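Offene Werkstatt bei Rivham

Im Oktober war ich bei Rivham in Gorkside, zum ersten Mal seit dem Umbau. Der Eintritt war frei, Kaffee gab es im Flur. Ich bin gleich nach hinten zu den Roboterarmen gegangen, die Halle mit den Fräsen kannte ich schon.

Am Tisch von Stako ging es ums Greifen und Ablegen: blauer Klotz, Kasten mit gelbem Boden, schwarzer Arm mit Servos. An einem Zettel hing das Tagesziel, 100 Durchgänge. Als ich kam, stand der Zähler bei 57.

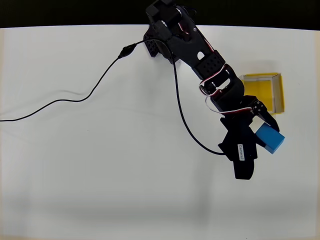

Nektarios Moschos meinte dazu, das Greifen sei der leichtere Teil, beim Ablegen gehe viel mehr schief, und wer zu Hause so etwas baue, solle zuerst die Kabel ordentlich verlegen. Das nehme ich mir für meinen eigenen Arm vor, der seit dem Sommer im Keller liegt.

Danach noch vier Stationen, am längsten war ich bei Zapata. Gegen halb fünf bin ich zum Bus. Die Termine fürs Frühjahr sollen im Winter auf der Seite stehen.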